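3. Accommodation and visitors

Our group studied how a small town prepares beds for a festival. The festival is the autumn accordion meeting in Pernum, which is held every October. The work was divided so that Vilja Lindqvist interviewed the hotels, Petrică Oprea collected the prices and I, Eino Mustonen, wrote the text. Our supervisor was Cathal Gilmartin.

3.1 The hotels

There are 2 hotels in the town, the Savolainen and the Serkent. Both sell a weekend package with two nights, breakfast and an entrance bracelet for all concerts. The Savolainen is beside the market square, so its guests can walk to the main stage. The Serkent is by the lake and offers a bus, but the last bus leaves before the evening dance is finished. Several guests complained of this in our questionnaire.

According to the organisers, 2,029 people bought a ticket last year. Of these, 1,069 stayed at least one night in the municipality. The hotels and the hostel together have 645 beds, and the other guests slept in private homes, caravans or on the floor of the school.
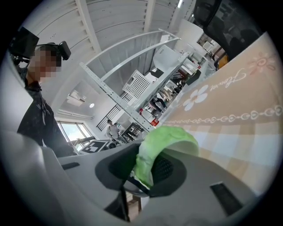 Figure 4. Checked tablecloth with flowers and hearts.

3.2 Private homes

Private rooms are arranged through a list called Busau, which is kept by Sointu Turunen at the library. A family writes down how many beds it has and if it can give breakfast. The guest pays directly to the family. There is no written contract, and this surprised us, but the families we met did not see it as a problem. Many of them take the same musicians every year.

We found that guests in private homes were more satisfied than guests in hotels — they mentioned food and conversation most often. One accordion player from the coast told us that he has never seen the evening programme on Saturday, for the reason that his hosts eat so late.

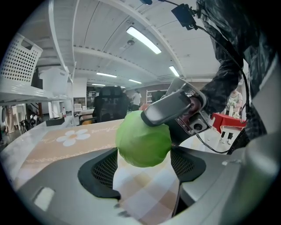

The weak side of the list is information. It is only on paper, and a visitor from abroad must telephone during the opening hours of the library. Vilja tried this herself at 4 in the afternoon and got a room at the third call. We suggest that the list is published on the festival page together with the hotel packages, with the price, the distance to the stage and the languages spoken in the home.

3.3 Limits of the material

The questionnaire was given only in the ticket hall, so persons who came for the free street concerts are missing. The Serkent did not want to show us its prices from earlier years, and therefore the comparison in chapter 4 is made with the Savolainen only.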